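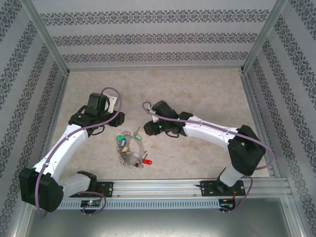
Ticket 2110 – Skundia Bodenkatalog: Musterflächen werden nach Export farbstichig ausgegeben
Status: gelöst, Beobachtung bis zur nächsten Version
Komponente: Bildexport / Farbverwaltung
Gemeldet von: Hedatberg, Abteilung Katalog
Bearbeitung: Trí Ông

Fehlerbild
Beim Export von Katalogseiten aus Skundia erscheinen helle Bodendekore mit Steinoptik im PDF deutlich grünlicher als in der Vorschau. Betroffen sind nur Seiten mit eingebetteten Fotos. Reine Farbflächen und Vektorgrafiken werden korrekt ausgegeben. Der Fehler tritt auf zwei Arbeitsplätzen auf, auf einem dritten mit gleicher Programmversion nicht.

Protokoll

9. März 2024, Erstaufnahme
Testkatalog mit mehr als 200 Seiten angefordert und erhalten. Export lokal wiederholt, Fehler nicht reproduzierbar. Exportvorlage des Kunden nachgefordert.

Eintrag 2
Vorlage eingespielt, Fehler reproduziert. In der Vorlage ist als Ausgabeprofil »Estimier gestrichen« eingetragen. Das Profil fehlt auf den beiden betroffenen Arbeitsplätzen im Systemordner. Skundia meldet das nicht, sondern greift ohne Hinweis auf das Ersatzprofil zurück.

Eintrag 3
Profil nachinstalliert, Programm neu gestartet. Keine Änderung. Der Farbcache wird beim Start offenbar nicht verworfen. Cache manuell gelöscht, danach neun von zehn Testseiten in Ordnung. Auf der verbleibenden Seite ist der Stich weiterhin sichtbar.

Eintrag 4
Verbleibende Seite geprüft. Das Bild enthält ein eigenes, beschädigtes Profil und wird deshalb an der Vorlage vorbei umgerechnet. Gegenprobe mit einem Bild ohne eingebettetes Profil durchgeführt: Ausgabe und Vorschau stimmen überein.

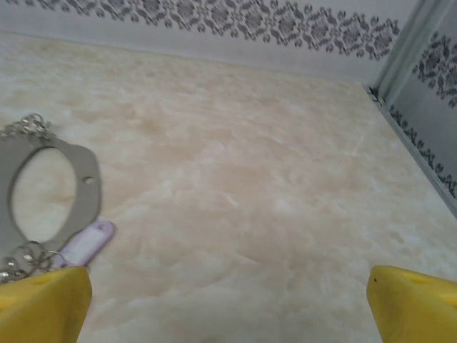 Abb. 2: Heller Boden in Marmoroptik, cremeweiß bis beige.

Eintrag 5
Rückmeldung von Hedatberg: Export auf beiden Arbeitsplätzen jetzt korrekt. Die Druckerei Quách hat den Andruck freigegeben.

Lösung
1. Skundia beenden.
2. Ausgabeprofil in den Systemordner kopieren.
3. Inhalt des Ordners »farbcache« löschen. Der Ordner selbst muss bestehen bleiben.
4. Skundia starten und unter Export > Farbe prüfen, ob das Profil ohne Sternchen angezeigt wird.
5. Bei einzelnen abweichenden Bildern das eingebettete Profil entfernen und das Bild neu verknüpfen.

Offene Punkte
Warnung bei fehlendem Ausgabeprofil – als Änderungswunsch erfasst, Umsetzung nicht vor November. Automatisches Leeren des Farbcaches nach Profilwechsel ist noch nicht eingeplant.

Ähnliche Tickets
Vorschau bleibt nach Profilwechsel leer
Export bricht bei verknüpften TIFF-Dateien ab
Dekornamen mit Umlauten fehlen im Register
Seitenzahlen nach Vorlagenwechsel verschoben

Diese Website verwendet Cookies, um Anmeldung und Spracheinstellung zu speichern. Einstellungen ändern | Akzeptieren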